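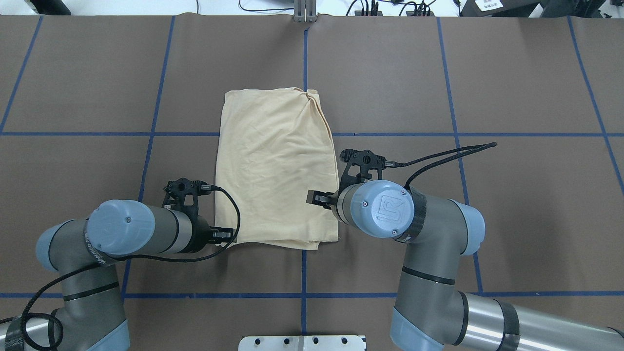 Drumell Racing will contest the full Posonex GT Trophy this season with two cars, the team confirmed on 15th February. It is the first time the Northamptonshire outfit has entered more than one car in the championship, and both will run in the Pro-Am class. Preparation at the workshop has covered everything from gearbox rebuilds down to the small jobs, including the cream-coloured cloths used on bodywork and glass, which are kept folded like the one on the blue-lined work surface, wrinkles and all. The opening round takes place in April.

Agnese Rimkutė will lead the driver line-up in car 54. She joined the team midway through last year and scored two class podiums in the final three meetings. She will share the car with Stankevičius, who moves across from single-make racing after four seasons and has tested with the team twice over the winter. The crew for the second car will be named before the official test.

"I wanted a full season with people I already know," said Rimkutė. "Last year I arrived in June and spent most of the first weekend learning where the switches were. This winter we have done proper mileage, including a long run in the rain that I didn't enjoy much at the time. The car is better on old tyres than it was, and that was our weak spot."

The team completed 1,336 kilometres of winter testing over five days. Three of those days were given over to brake cooling and the revised rear suspension, with the other two used for driver changes and fuel stops. A planned sixth day was lost to fog and will not be rescheduled. One engine was changed as a precaution after the fourth day and has been returned to the builder for inspection.

Zuveno continues as title partner for a third year. The company's logo will appear on the bonnet and doors of both cars, which keep the dark green and white colours used last season. The agreement also covers the team's transporter and pit equipment. Financial terms have not been disclosed.

To run a second entry, Drumell Racing has extended its workshop by 773 square metres. The new section holds two car bays, a parts store and a room for damper work that was previously sent out. Six full-time staff have been taken on, four of them mechanics. The old parts store will become a drivers' briefing room once the shelving has been moved — a job now expected to finish after the first round.

The Posonex GT Trophy is made up of seven rounds this year, one fewer than last season. Five are one-hour races with a compulsory driver change, and two are three-hour races that carry extra points. Drivers may drop their lowest score from the one-hour rounds. Success penalties have been changed, so that the winning crew now serves a longer pit stop at the next meeting, with no weight added to the car.

"The longer races suit us," said Rimkutė. "In the short ones you are mostly stuck with where you qualify. I need to be better over one lap, and that is what I have been working on with the engineers."

Both cars will be shown to supporters at a workshop open day ahead of the official test. Entry is free but places must be booked through the team's website, and parking on site is limited. Visitors will be able to watch a pit stop practice and meet the drivers of car 54. Children under 14 must be accompanied by an adult.

All seven rounds will be streamed live, with qualifying shown for the three-hour meetings only. Tickets for the opening round are available from the circuit in advance or at the gate.

Media accreditation requests should be sent to the Drumell Racing press office no later than ten days before each meeting. Photographs of the cars in this season's colours will be issued on the morning of the open day and may be used free of charge for editorial purposes.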